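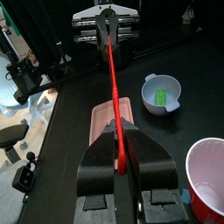
My grandmother kept her kitchen things in a single drawer that stuck in damp weather, and for most of my childhood I believed that every household in the country owned the same seven tools and no others. I was well into my thirties before I began to wonder how a person ends up with the things they cook and eat with, and why some of them stay for forty years while others are gone by spring. Color has more to do with it than we like to admit. Put a long, thin red tool over a shallow pink tray, with a pale blue-gray bowl next to it that is white on the inside, and something bright green in the bottom of the bowl, and most of us will reach for that table before we have asked what any of it is for. I know I would. I have bought whole sets of dishes on less.

It was a bowl that started me on this piece, as it happens, a bowl with two little flat handles that I picked up at a closing-down sale at Zepeda, the housewares store on the corner where I used to buy lightbulbs and birthday candles. I already had bowls. I had, if I am going to be truthful about it, a shelf of bowls so crowded that the door had to be leaned on. But this one had handles, and I carried it home in my coat, and by the end of the week it was the only one anybody in the house was using. My husband ate soup out of it. My daughter mixed pancake batter in it and then ate the pancakes out of it too, which I let pass.

A handle on a bowl is a small kindness. It gives your fingers somewhere to go when the soup is hot, and it gives a child or an older person a better chance of getting from the stove to the table without a disaster. Two handles are better than one, and two on opposite sides are best of all, because then the weight hangs evenly between your hands. Potters and cooks worked this out long ago, and still you can walk the length of a department store and find shelf after shelf of perfectly smooth, perfectly round, perfectly slippery bowls.

I took the subject to Surkenport last March, where there is a tableware fair that fills the old customs hall for a long weekend. I went in expecting to stay an hour and came out after dark with sore feet and a paper bag I had promised myself I wouldn't need. There were 400 stalls, according to the leaflet, and I would guess that I stopped at half of them. I talked to people who made nothing but butter dishes. I talked to a woman who had spent her working life on spouts and who poured me the same glass of water from nine different jugs — slowly, with her eyebrows raised — until I could feel in my own wrist which one was right.

Trays were the surprise. I had always thought of a tray as the dullest thing in a kitchen, something you own because an aunt gave it to you. But a stall run by a small firm called Okon had laid out its whole range on long tables, and the young man behind them was so fond of the subject that I stayed for most of the afternoon. What matters is the rim, he told me. Too low and everything slides off on the stairs, too high and you bang your knuckles every time you set down a cup. His own favorite was shallow, with just enough of an edge to catch a rolling grape. He rolled a grape across it to show me, and then another, and then he ate them both.

I have since become a person who uses trays. I keep one by the back door for keys and seed packets, one under the oil bottles, and one that does nothing except move from room to room carrying whatever has been left in the wrong place. I walk it through the house in the evening, picking up a pencil here and a teaspoon there, and it has done more for the state of our living room than any of the storage baskets I paid good money for.
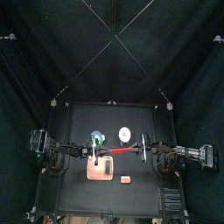
Cirilo Valdovinos feels that all this fuss over rims and handles misses the plainer question of length. Anything long and narrow, in his view, ought to be judged by whether it lies straight and easy between two hands, and he has no patience with a spoon that is too short for the pot it was sold with. He would throw out every stirring thing in my drawer except one, and he told me so at some length over the washing up, while drying the very spoons he was condemning.

I think he is partly right. I went home and tried it, holding each of my long-handled things by its two ends, and it was a queer little education. Some of them were all head and no tail. One, a Curitz spoon that I had been using for years out of pure habit, tipped forward so stubbornly that I finally understood why it was always falling into the jam. The ones I liked best had a few ridges along the handle, so my hand didn't slide when my fingers were greasy.

So I did clear out the drawer, in the end, though less fiercely than Cirilo would have wanted. I kept the spoon with the burned edge because it was my grandmother's and I don't care how it balances. I kept two whisks. The Curitz went to my daughter, who is tall and impatient and seems to get along with it very well. As for the bowl with the handles, it is in the sink as I write, waiting for somebody to wash it before supper, and I can hear my husband opening the cupboard and closing it again, looking for it.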